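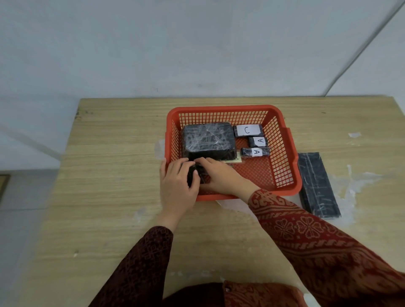
Packing the basket, big block on the left, lettered ones on the right.

Home Diary Workshop Links Contact

15/06/2024, by Lovisa Myklebust

What a good day at the bench! The picking cell is back on its base and I finally got to teach it the basket again from scratch. Gøran had swapped the gripper pads before lunch (the old set had done 1,858 picks and looked it), and new pads mean new heights for everything, so in went the taped blocks, over and over, until I could have packed them in my sleep.

The lettered ones are still my favorites to teach. The arm took C first time! The A blocks were fussier, and the one lying across the basket needed the wrist turned 10 degrees more than I had in the old program. I saved that as its own point and left the others alone.

Then the slow run, which I love, crouching by the guard door with a mug of tea and watching it creep down to each block and stop right where I'd told it to. I had to bring the approach speed down twice near the rim. The lift height is 381 mm now, written on the inside of the cabinet door in marker, next to Gøran's note about the air filter.

Still to do: grease the third axis, re-tie the hose at the elbow, scrape the old tape off the table. Eskil wants to see a full run tomorrow and I can't wait to show him.

We use cookies to remember your settings. Accept Decline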